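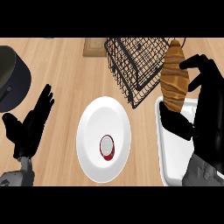
Dark pot on a wooden surface, seen from above at an angle.

Reading Maps and Landforms
Unit 3: Height, Slope and the View from Above
Plomville course handout

What this unit covers

A map shows the ground as if you were looking straight down at every point on it. Streams, roads and field edges come out well in this kind of view. Height doesn't. This unit deals with the ways mapmakers put height back in, and with how to use them on the Lindlow sheet. Bring your copy of the sheet, a pencil, a ruler and a strip of plain paper with a straight edge.

Plan, oblique and profile

Three kinds of view come up in this course. A plan view looks straight down. Distances and directions across the page are correct, within the limits of the scale, but nothing tells you how tall anything is. An oblique view looks down at an angle. You see part of the top and part of the side, so the shape is easy to recognize, but distances can't be measured off it with a ruler. A profile is a slice through the ground seen from the side. It shows height along one line and nothing to the left or right of that line.

Hikers' panoramas and many old town views are oblique. The Lindlow sheet is a plan. You will draw the profiles yourselves.

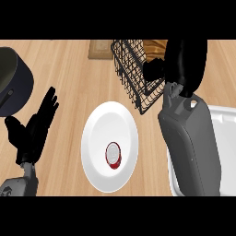
Mapmakers lose height as soon as they choose the plan view, and the loss is greatest for things with steep sides. A cliff can be hundreds of feet tall and take up no more width on the sheet than a pencil line. A church tower becomes a small square. It works the same way at table size: the red soda can on the plate is nearly all lid from this angle, with a thin ring of red around it, and you could not measure its height from the view. On a map, that missing measurement has to be supplied by numbers, lines or shading.

Spot heights

The simplest method is to print a number beside a dot. The summit of Lindlow Hill is marked 2,005, in feet above sea level. A spot height is accurate at the dot and tells you nothing about the ground next to it. Use spot heights to check your reading of the contours. If your contour reading and the nearest spot height don't agree, recheck the contours first.

Contour lines

A contour joins points that are at the same height. If you walked along one, you would go neither up nor down. The difference in height between one line and the next is the contour interval, and it is printed in the margin. It stays the same across the whole sheet. Find it before you do anything else. Many wrong answers on past worksheets came from using the interval of a different map.

Some rules to learn:

Lines close together mean steep ground. Lines far apart mean gentle ground.

Contours of different heights do not cross, except at an overhang, and there are none of those on our sheet. At a cliff they may run so close that they look like one line.

Where contours cross a stream valley they bend into a V, and the V points upstream. Look at Oretti Creek for this. On a ridge the V or U points downhill, as it does along the southern end of Serrano Ridge.

Closed rings usually mean a hill. Closed rings with small ticks on the inside mean a hollow. There is one hollow on the sheet, west of the Oretti Creek bridge, and it is easy to miss.

The thicker lines are index contours. They carry the printed heights. When you are lost, go to the nearest index contour and count from there.

Working out a slope

Slope is the change in height divided by the distance along the map. Both must be in the same unit. Read the height at each end, subtract, and convert the map distance to feet before you divide. Multiply by one hundred for a percentage.

The Lindlow sheet is drawn at 2 inches to the mile. A line that measures 4 inches is therefore two miles on the ground. Remember that this is the flat distance. A path up a hillside is a little longer underfoot than it is on the map, though on most slopes the difference is small enough to ignore.

Drawing a profile

Lay the edge of your paper strip along the line you have chosen. Make a tick wherever a contour meets the edge and write its height beside the tick. Mark streams and roads as well. Move the strip to the bottom of a sheet of graph paper, carry each tick up to the right height and join the points with a smooth curve. Don't draw a flat top on a hill unless the spot height supports one.

Most profiles are drawn with the height stretched. State how much on the drawing. Without that note, Serrano Ridge looks like a wall.

Exercise for next session

Draw a profile from the Oretti Creek bridge to the summit of Lindlow Hill. Label the steepest part and give its slope as a percentage. Then mark on the sheet any stretch of the line from which the summit would be hidden. Worksheets are due 12th September.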